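The Warranty on the Water Heater

By Augustina Bonsu

Extended coverage for home plumbing is one of the easiest things in America to buy. Using it takes more effort.
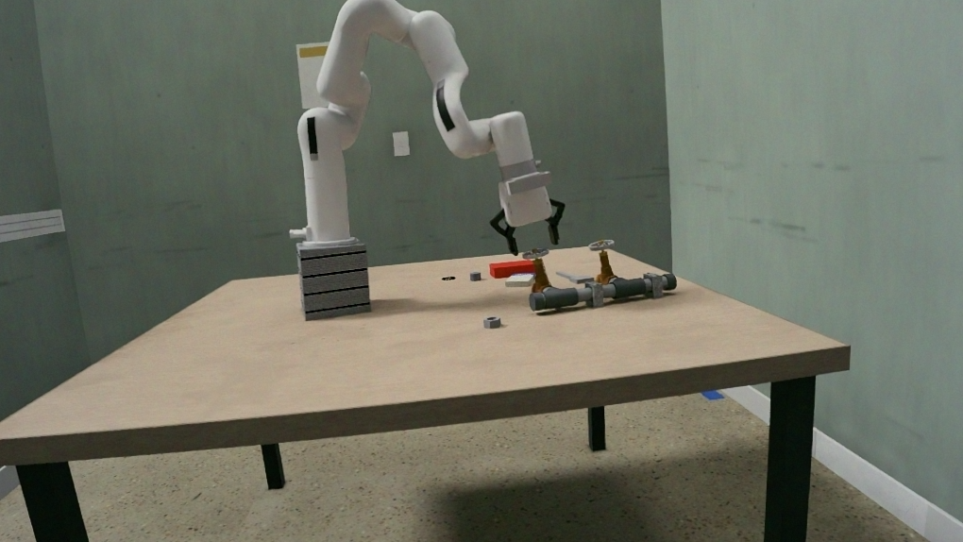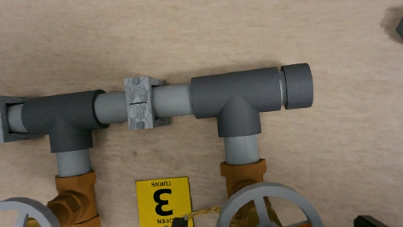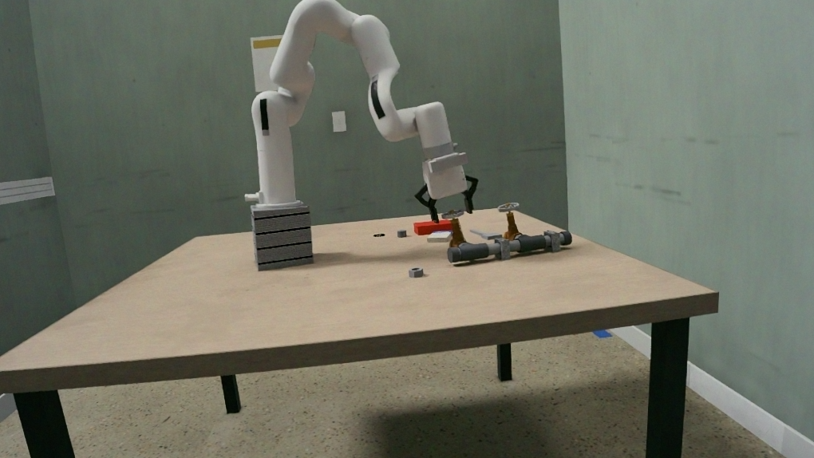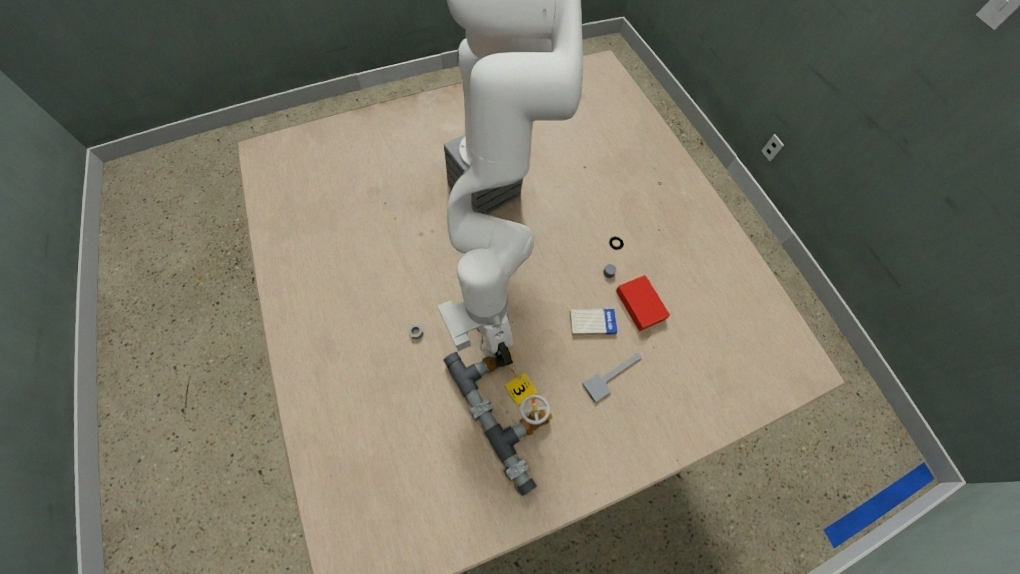

5 min read

The letter came on a Tuesday, in an envelope that looked like it was from the water utility. It wasn't. It came from Godura, a company that sells repair plans for the pipes between the street and your kitchen sink, and it said in red type that my home was "currently unprotected."

I have lived in this house for years without feeling unprotected. The pipes are old, and one of them bangs when the washing machine fills. But the letter had a deadline on it, and I'll admit I read the whole thing standing up.

Plans like this now come from all sides. Mormont sells one with its water heaters. Daswood offers one at closing, when buyers are signing so many pages that another signature hardly registers. The pitch is always peace of mind, a product that is hard to return.

I asked all three companies the same question: out of the claims customers file, what share do you pay in full? Godura sent a brochure. Mormont said the number was "not something we break out." Daswood put me in touch with a very pleasant man who talked about customer happiness and then had to take another call.

So I read the contracts. Godura's has 103 numbered clauses. Clause 4 says the company will repair or replace a failed pipe. Most of what comes after takes some of that back. Corrosion is out if it was there before the plan began, and Godura decides when it began. Drywall is out, so a plumber may open your wall on the company's dime and leave you to close it. Anything installed by an unlicensed person is out, which in an older house could cover half the basement.

Bukola Ojo paid for a Daswood plan for 5 years. When a joint let go under her upstairs bathroom in September, she called the hotline before she called anyone else, as the contract requires. The repair bill came to $700. Daswood paid for the fitting.

"Just the fitting," she told me. "The labor was 'access work.' I said, how were you going to get to it without access?"

She appealed and lost. The letter turning her down came with an offer to upgrade.

Defenders of these plans make a fair point: plenty of people don't have cash sitting around for a burst pipe, and a small monthly bill is easier to live with than a big sudden one. I believe that. I also think it's a good case for insurance, and the companies are careful to say in their fine print that a service plan isn't insurance. Ask why and you'll hear a lot about flexibility. Insurers have to answer to a regulator about how they pay claims. The rules for service plans vary from state to state, and some of them are thin.

Issahaku, a newer outfit, says it does things differently. Its contract is short, its website is friendly, and it promises a plumber the same day. I liked the contract until I got to the part saying its terms may change with notice posted online. Customers are expected to check.

The usual advice is to put the monthly fee in a savings account. It's decent advice for anyone whose pipes wait until the account has filled up. If yours might not, ask for the full contract before you pay and look for the words "access," "preexisting" and "sole discretion." A salesperson who can't send it to you has told you something useful.

I didn't sign up. A second Godura envelope arrived a few weeks later, with the same red type and a new deadline. The pipe behind the washing machine still bangs, and I've asked a plumber to come look at it.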